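4.3 Self-reported warmth and the choice of bedding

Much of the consumer literature on bedding takes for granted that people can tell how warm a blanket is. We are not convinced. The claim usually goes back to surveys in which respondents rate their own bedding at home, with no control over room temperature, sleepwear or the number of layers. Coste's reanalysis of the Vustura household survey is the most careful of these, and even there the link between rated warmth and measured insulation is weak once the age of the blanket is taken into account.

Our own sample has 527 respondents, all of whom rated the top layer of their bed on a scale from 1 to 5. We then asked for the fabric, the year of purchase and the main colors. Fleece and other napped fabrics scored higher than flat weaves, as expected. Red and orange blankets also scored higher than blue and gray ones of the same stated fabric. It would be easy to report this as a color effect on perceived warmth, and Amaral did so with far fewer cases. We see at least two other readings. Warm colors may simply be sold more often on thicker goods, and people who already feel the cold may shop for them. The survey cannot separate these.

Print is a further problem. Kuken's coding scheme asks for a single dominant color, which works for plain blankets and badly for patchwork prints. Two coders given the same item often disagreed, and the scheme has no rule for lettering or motifs. Figure 6 shows the sort of item at issue. Crimson, orange and cream all have some claim to being dominant, and the printed word "love" adds an emotional cue that a color code leaves out entirely.
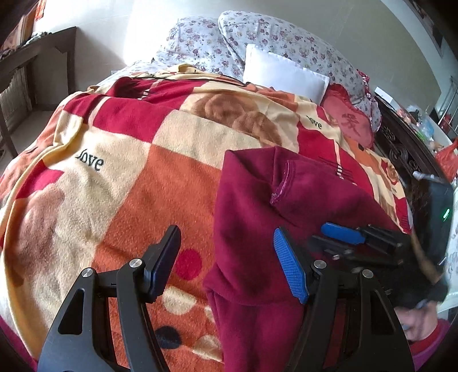
Figure 6. Fleecy blanket with a patchwork print in cream, crimson, burnt orange and brown.

4.4 Limits of the Zondar scale

The Zondar comfort scale was built for mattresses and has been carried over to blankets with little testing. Several of its items, such as "supports me well," make no sense for a top layer, and respondents answered them anyway. We dropped these items before scoring. Scores from earlier studies that kept them should not be compared with ours.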